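**Gripper drops its reference after a grasp, then closes on thin air. Fault 229**

posted in Help > Arms and grippers, tags: gripper, calibration, glassware

Posted by **brarkow_bench**, 8/22/21

Hi all, bit stuck and short on time so sorry for the fragments.

Setup: one arm, two-finger gripper, wrist camera, plain table. Job is drinks stuff. Bowl, wine glass, metal cup. Controller is a Pernik, firmware 2155. Software is the Rosenthal pick-and-place package, mostly stock settings.

Problem. Arm goes to the bowl, fingers open, fine. Starts the descent, then stops dead above the table and throws fault 229 ("width reference lost"). Clear the fault, it carries on, but now it thinks the fingers are closed when they're open. Next close command does nothing. Or worse, it opens harder against the stop and you get a horrible clicking.
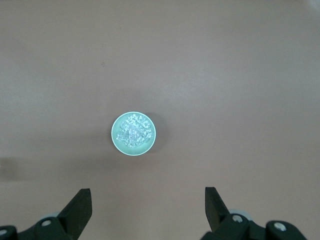
*Wrist cam, bowl approach, fingers well apart.*

It doesn't do it every time. Ran 18 cycles in a row last night and it faulted on 2 of them. Both times on the bowl, never on the cup. But the cup has its own problem: when the reference is wrong the gripper will let go early on the way down. Dropped it twice from a few cm. Dented nothing so far but there's glass on the same table and I'd rather not find out.

Tried so far:

- power cycle (works for a bit)
- re-homing from the menu, says OK, sometimes isnt
- swapped the comms cable
- slower descent, no differnce
- took the padding setting off, made it worse, put it back

Is 229 a sensor thing or a software thing? The manual gives it one line and the line is "contact supplier".

---

**tidewrench**

Had this in January on nearly the same setup. Encoder connector at the wrist. Not the cable, the connector the cable goes into. On ours the latch had worn and it lifted a hair whenever the wrist rotated past a certain angle. You'd swap the cable, it'd seat nicely for a day, then back to 229.

Check the angle. If your bowl approach turns the wrist further round than the cup approach, that'd explain why you only get it on the bowl. Jog the wrist slowly through the whole range with the gripper idle and watch the width readout. Ours jumped from fully open to zero and back. Dead obvious once you look at the number and stop staring at the arm.

If it jumps: power off at the isolator (off off, not e-stop), reseat, put a proper strain relief on. Cable tie to the bracket will do for testing but don't leave it like that.

And please get the wine glass out of there while you're fault finding. A gripper that has its open and closed backwards will do what it likes next to a stem.

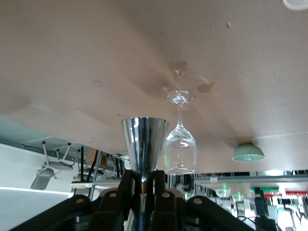 Same goes for hands. Don't reach in to clear anything after a 229, even if the arm looks parked. Ours woke up and finished its close about a second after I'd cleared the fault on the screen. Got my sleeve, luckily only the sleeve. There's a setting called "resume on clear", hidden under Motion > Recovery. Turn it off. Should be off by default imo.

---

**mo_in_packing**

just update the firmware?? we did ours at Biltdale and its been fine. dont remember which version sorry. think the fault numbers changed as well so might not be called 229 after

---

**lowcourt**

Careful with the update. It wipes the gripper width table, so back that up first or you'll be re-teaching every object.

On re-homing saying OK when it isn't: on the Rosenthal side the home routine only checks that the motor stopped. Doesn't check where. If something is between the fingers, or a linkage is stiff, it stops early and takes that as closed. So home with nothing held, then command full open and measure the gap with a ruler. Compare with the screen. If they disagree, home is lying and you haven't got to the bottom of it yet.

I'd do it in this order: tidewrench's jog test, ruler check, then firmware. One thing at a time or you won't know what fixed it.

Also turn the cup release height down to almost touching till it's sorted. Slower cycle but less far to fall.

---

**brarkow_bench**

Jogged it. Readout jumps at the same wrist angle every go. Connector it is, or looks like it. "Resume on clear" was on, now off. Glass is in the cupboard. Waiting on a new connector, will post back when its fitted.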